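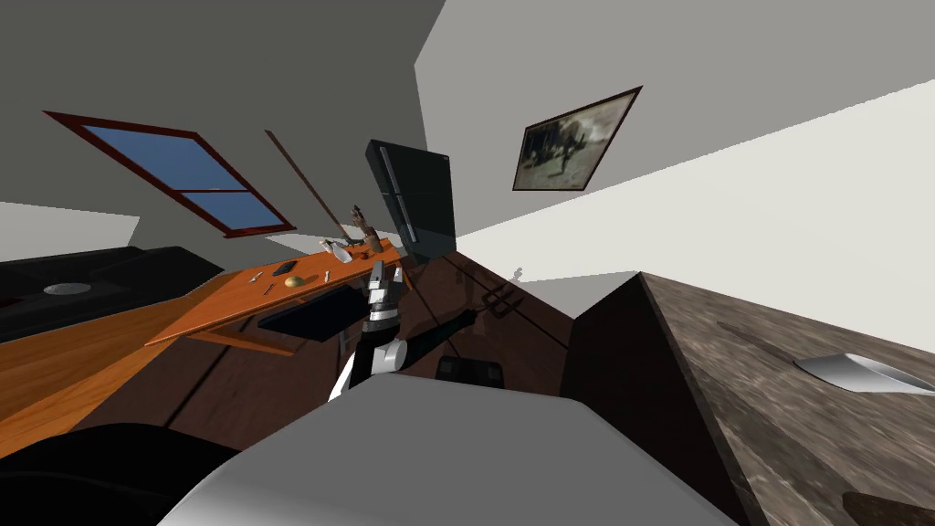

홈 | 기술 | 인터뷰 | 자료실 | 문의

도메인 이전과 리디렉션 관리: 오다드(Odard) 트엉 기술팀 인터뷰

2019년 3월 26일

Thư Nghiêm은 웹사이트 이전 작업을 전문으로 하는 오다드에서 서버 설정과 로그 분석을 맡고 있다. 지난해 10월에는 산업용 부품 유통사 Moruvgate의 도메인 통합을 담당했다. 서로 다른 도메인 3개에 나뉘어 있던 제품 문서를 하나로 합치는 작업이었다. 인터뷰는 이 프로젝트의 절차를 중심으로 진행했다.

작업은 URL 목록을 확보하는 일에서 출발했다. Nghiêm은 사이트맵만으로는 목록이 완성되지 않는다고 설명했다.

“사이트맵에는 운영자가 알고 있는 주소만 들어 있습니다. 외부에서 링크가 걸린 옛 주소, 예전 캠페인 페이지, 매개변수가 붙은 주소는 대부분 빠져 있어요. 그래서 서버 접근 로그와 크롤링 결과, 분석 도구의 방문 페이지 목록을 따로 내려받아 합칩니다. 대소문자와 끝 슬래시를 정리한 뒤에 중복을 제거하고요.”

Moruvgate의 경우 로그 보존 기간이 45일이었다. 분기마다 한 번씩만 조회되는 기술 자료는 이 기간 안에 나타나지 않을 수 있다. 팀은 백업 서버에 남아 있던 압축 로그를 추가로 받아 목록을 보완했다.

다음 단계는 매핑이다. 기존 주소마다 새 주소를 하나씩 지정하고, 대응하는 문서가 없으면 410 응답을 반환하도록 표시한다. 모든 구 주소를 첫 화면으로 보내는 방식은 쓰지 않는다.

“첫 화면으로 일괄 전송하면 설정은 한 줄로 끝납니다. 그런데 사용자는 찾던 도면 대신 회사 소개를 보게 됩니다. 검색엔진 쪽에서도 내용이 일치하지 않는 이동은 오류 페이지에 가깝게 처리되는 경우가 있고요. 저희는 상위 분류로 보내는 것도 제품군이 같을 때만 허용했습니다.”

규칙의 수도 논의 대상이었다. 초안에는 정규식 규칙이 40개 있었고, 그중 상당수가 서로 겹쳤다. 앞선 규칙이 주소를 바꾸면 바뀐 주소가 다시 다른 규칙에 걸려 이동이 연쇄적으로 일어나는 구조였다. 같은 팀의 Thư Âu가 규칙을 조회표 방식으로 다시 작성했고, 정규식은 언어 접두어와 제품 번호 체계를 처리하는 5개만 남겼다.

Âu는 연쇄 이동의 원인으로 과거 설정의 누적을 꼽았다. “http에서 https로, www가 없는 주소에서 있는 주소로, 다시 새 도메인으로 넘어가면 이미 세 번입니다. 각각은 정상 동작이니까 개별 테스트에서는 걸리지 않습니다. 최종 목적지까지 한 번에 가는지를 봐야 합니다. 저는 테스트 스크립트에서 Location 헤더가 두 번 나오면 무조건 실패로 처리합니다.” 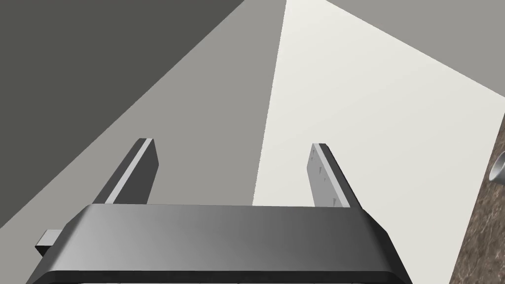

검증은 스테이징 환경과 운영 환경에서 각각 수행했다. 스테이징에서는 매핑표 전체를 요청해 응답 코드와 최종 주소를 비교했다. 운영 환경에서는 CDN 캐시가 변수로 작용했다. 전환 직후 일부 지역의 노드가 이전 200 응답을 계속 반환했고, 해당 경로의 캐시를 수동으로 비운 뒤에 재검사했다.

canonical 태그에서도 문제가 나왔다. 새 템플릿은 현재 호스트 이름을 읽어 canonical 주소를 생성하게 되어 있었는데, 프록시 뒤의 내부 호스트 이름이 그대로 출력되는 페이지가 있었다. Nghiêm은 이 항목을 배포 점검표에 추가했다고 했다.

“canonical은 환경 변수로 고정하는 편이 안전합니다. 요청 헤더에서 가져오면 프록시 설정이 바뀔 때마다 다시 확인해야 합니다. hreflang도 같습니다. 양쪽 문서가 서로를 가리켜야 하는데 한쪽만 새 주소로 바뀌어 있으면 짝이 맞지 않습니다.”

301과 302의 선택에 대해서는 원칙이 단순했다. 영구 이전은 301, 점검이나 재고 상태에 따른 임시 이동은 302를 쓴다. 다만 301은 브라우저에 오래 캐시될 수 있어서, 전환 첫 주에는 Cache-Control의 max-age를 짧게 두고 매핑 오류가 없는 것을 확인한 다음 값을 늘렸다. 잘못된 301이 사용자 브라우저에 남으면 서버에서 회수할 방법이 마땅치 않다는 것이 Nghiêm의 설명이다.

전환 이후의 관찰은 로그를 기준으로 했다. 팀은 크롤러의 요청을 구 도메인과 신 도메인으로 나누어 매일 집계하고, 404 응답은 참조 주소와 함께 별도 파일로 저장했다. 순위 변동은 보고서에서 참고 항목으로만 다루었다.

“순위는 이전 작업 외의 요인도 반영합니다. 첫 주에 순위표만 보고 설정을 되돌리자는 요청이 들어오기도 하는데, 그 시점에 되돌리면 크롤러가 이동 신호를 두 번 받게 됩니다. 로그에서 구 주소 요청이 줄고 신 주소 요청이 늘고 있으면 기다리자고 말씀드립니다.”

구 도메인의 유지 기간을 묻자 Nghiêm은 기한을 정하지 않는 쪽을 권한다고 답했다. 인쇄된 카탈로그와 PDF 설명서에 들어간 주소는 수정할 수 없기 때문이다. Moruvgate는 구 도메인의 등록과 인증서를 자동 갱신으로 돌렸고, 리디렉션은 별도의 소형 서버에서 처리한다. 인증서가 만료되면 리디렉션 이전에 브라우저 경고가 먼저 표시되므로 만료일 감시도 같은 서버에 넣었다.

오다드는 현재 Tundton의 다국어 사이트 이전을 준비하고 있다. Âu는 이번에는 매핑표를 스프레드시트가 아닌 버전 관리 저장소에 두고, 변경이 있을 때마다 연쇄 이동 검사를 자동으로 실행할 계획이라고 말했다.

관련 글
- 접근 로그에서 크롤러 요청 분리하기
- Chien 사이트의 매개변수 URL 정리 과정
- hreflang 상호 참조 오류 점검 방법
- 404와 410의 구분
- 프록시 환경의 canonical 설정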